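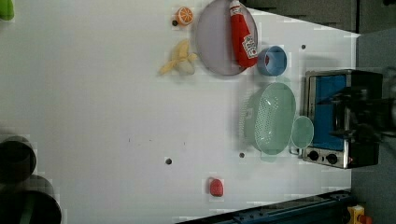

## Opening Night at the Flamevier

The best restaurant in Zamwood had one table, and I had a reservation!

I'd had it since breakfast, when a slip of paper came under the bathroom door while I was brushing my teeth. It said FLAMEVIER in orange crayon, and under that, TONITE, and under that a drawing of a strawberry so big it had pushed the last two letters of "dress nice" around the corner and up the side. I dressed nice. I put on the green jacket I'd bought for a wedding and I even polished my shoes, which I hadn't done since the wedding.

My niece met me at the end of the hall. She was seven that fall, and she was the owner, the head waiter, the chef and the person who takes your coat.

"Name?" she said.

"You know my name."

"I have a lot of people tonight." She looked down a sheet of paper that had nothing on it but ruled lines, and took her time over it. "Okay. You're in. It's a very long walk, so stay with me."

It was a wonderful long walk. We went down the hall, around the laundry basket, back up the hall, and past the front door, where she pointed out the ocean. I said I hadn't known Zamwood was on the ocean. She said it was new.

And then there was the table, bright white, with everything already out on it, and I'm telling you I was as happy as I have ever been walking into a restaurant with cloth napkins. The oven had its little red light on! A strawberry sat out by itself on all that white like the star of the show, which, if you went by the crayon drawing, it was.

"Would you like the story of the restaurant?" she asked.

I would, very much.

"The Flamevier is 104 years old," she said. "It used to be in a different country but it got too popular. So they moved it on a boat. The oven went on a separate boat."

"Why a separate boat?"

"It's a very serious oven."

I gave the oven a respectful nod. She seemed pleased with that and handed me the menu, folded like a fan so that you had to open it one course at a time. There were six courses. I have kept that menu, and I can give it to you just as it was written:

1. Strawbery
2. Orange (round)
3. Banana with its coat off
4. Suprise
5. Ketchup of the House
6. Strawbery again becuase people ask

"What's the surprise?"

"If I told you it would just be a food."

I ordered all of it, in order. She wrote nothing down. She went away into the kitchen, and since the kitchen was the other side of the same table, this meant turning her back to me and humming so I'd know she was far off. I could hear a whole staff back there! She did a low voice for the man who washed up and a fast, worried one for whoever was in charge of fruit. There was an argument about whether the ocean had been left running.

Then the first course came up, and I clapped before I could stop myself.

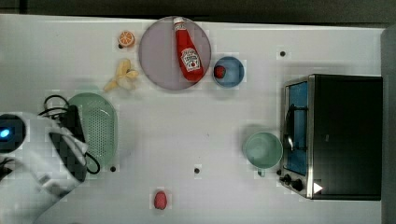 *First course: the strawberry, served in blue.*

"It's in the good dish," she whispered. "Normal customers don't get the good dish."

I picked up the strawberry between two fingers and ate it the way you eat at the Flamevier, loudly, with the eyes closed. I said it tasted like the first warm afternoon of the year. She said no, it tasted like strawberry. I tried again and said it tasted like strawberry, and she let me have that one.

"Do you ever go to the Hukard?" she asked, in an offhand way, wiping down a corner that didn't need it.

I knew a trap when I saw one. The Hukard was the other restaurant. It had come up before, always in the same tone my mother used for a certain supermarket. From what I'd gathered, it stood on the far side of the living room, it was run by a stuffed walrus, and the service was slow.

"I went once," I said. "I didn't finish my soup."

"There was a button in it," she said.

"There was a button in it!"

She laughed so hard she had to hold on to the menu. Then she pulled herself together, because somebody important had just come in. I could tell from the way she smoothed the front of her shirt. She leaned down to me and spoke out of the side of her mouth.

"Don't look. It's the inspector from Gebru."

Gebru, I should explain, was the country where all inspectors came from. They trained on a mountain there. They ate nothing for a year so that their tongues would be perfectly clean, and then they came down and went from restaurant to restaurant giving out stars, and the most stars anybody could get was three. Only one place had ever done it, and it had closed right after, from pride.

"What do we do?" I whispered.

"You're the inspector," she said.

I hadn't seen that coming at all! I sat up straighter. I did up the button on the green jacket. I tried to look like a man who hadn't eaten for a year and had feelings about it.
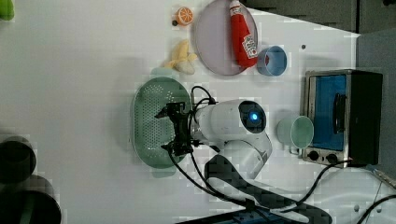 Inspecting is much harder than eating. An eater can like things as they come, but an inspector from Gebru has to have a reason, and mine was waiting at my elbow with her hands behind her back. I decided to begin with the arrangement. I studied the banana, resting on its side with its peel flung wide, and the orange beyond it, and I announced that the banana had been undressed by an expert. "Go on," she said. I moved along to the plate, where the ketchup lay slantwise from rim to rim like someone asleep in a hammock, and I asked in my coldest voice whether the ketchup was supposed to be lying down.

She didn't even blink.

"It's resting," she said. "It has the fifth course."

What could I do? I wrote RESTING on my napkin and underlined it. I have eaten in places where a grown man in a vest couldn't answer a question about the fish half as well.

We did the orange. We did the banana. I asked the inspector's questions and she had an answer for every one. Where was the orange from? The top of the tree. Was the green basket with the holes for washing or for show? It was for rain, in case the restaurant had to have a salad. Had the oven been lonely on its separate boat? A long silence, and then, carefully: "It had a window."

I loved that so much that I wrote it down too. It had a window!

And then it was time for the surprise. She told me to shut my eyes and hold out both hands, and I did, and I heard her run – really run – out of the restaurant, past the ocean, around the laundry basket and into her room. A drawer opened and shut. She ran back. Something very light landed in my palms.

"Okay. Look."

It was a button. A big brown coat button with 4 holes, and a bit of thread still in one of them.

"From the soup," I said.

"I went to the Hukard and got it back for you." She was out of breath. "So you can finish your soup now. If you ever want to go there."

I've thought a good deal since then about what the inspectors of Gebru would say to that, a chef leaving her own kitchen in the middle of service to go fix a bad meal somebody once had across the street. I think they'd have to go back up the mountain and talk it over. But I was the only inspector there, and I didn't need the mountain. I took the orange crayon and drew the stars right on the menu, under the second strawberry. One, and she put a hand over her mouth. Two. I stopped and frowned at the ketchup for a while, to be fair to the profession.

Three!

She screamed. The man who washed up screamed, in his low voice. The one in charge of fruit had to sit down.

"Are you going to close now?" I asked. "From pride?"

She thought about it. She looked over the whole white table, at the plate and the good blue dish and the oven that had come all that way by itself.

"After the strawberry," she said. "People ask for it."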